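Notes from the May food table meeting, Kekana room, 4:00 start

Here: Ishbel Urquhart, Loretta Nakamura, Tín Cao, and me (Kavinda Mondal, pen in hand again). Mal-soon Min sent apologies and a very long voice message, which I've folded in where it fits.

**1. Last month's notes**

Agreed, apart from my spelling of Lekden. Fixed now, sorry all!

**2. The shared table**

We spent most of the hour on this one. Loretta would like the table cleared at the end of each afternoon, and Tín feels that's fine for food but a bit much for bowls and basins that get used again the next morning. We went back and forth on it for a while – very politely, I should add – and ended up talking about what belongs there at all.
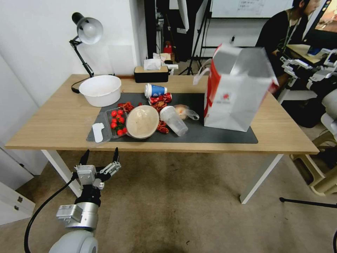

*The shared table, with the tomatoes, dried chilies and paper bag.*

What we settled on:

- Tomatoes and other fresh things go home or into the fridge by 5:30. Lids closed, please.
- Dried chilies get a jar. Loretta has a spare one and will bring it in.
- The big white basin stays where it is, back left.
- Used cups and wrappers go in the trash the same day.
- Pastries are fair game after 5:00 (Tín's motion, passed very quickly).

Ishbel asked if the gray mat could be washed or if we should just wipe it down. I said wipe, Loretta said wash, and Mal-soon's message said she'd already looked up a replacement from Vorkix for 51 dollars. We'll try wiping first.

**3. Bags**

We have nearly 80 paper bags in the closet and everybody keeps adding to them, me included.

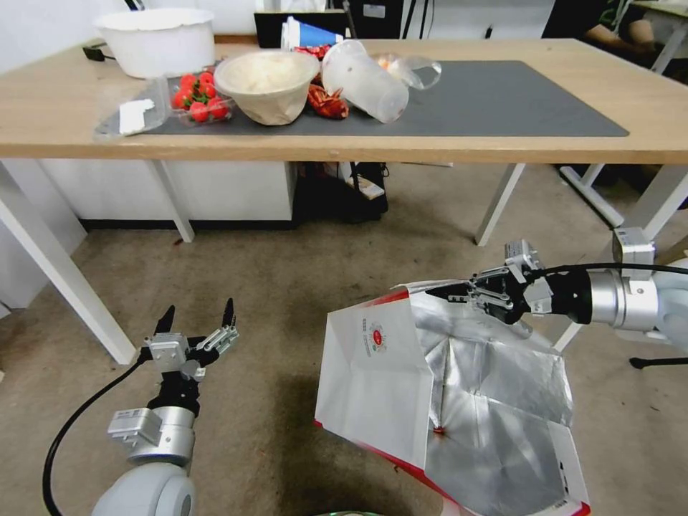
Tín will go through the pile and keep the sturdy ones for the Sarnska lunch, where we'll need plenty for sending leftovers home. Anything torn or greasy gets tossed. Ishbel wondered about folding them flat and standing them in a box, and we all liked that, so she's got the job now!

**4. Money**

We have 900 dollars for the rest of the season. Loretta thinks the lunch will eat up a good part of it, so no new dishes for the moment. Mal-soon would still like 2 proper serving bowls, and I've moved that to next time so she can make her own case.

**To do**

- Loretta: chili jar
- Tín: sort the bags
- Ishbel: find a box, fold what's left
- Kavinda: wipe the mat, type this up (half done!)

We wrapped up at 5:10, and Tín took a pastry.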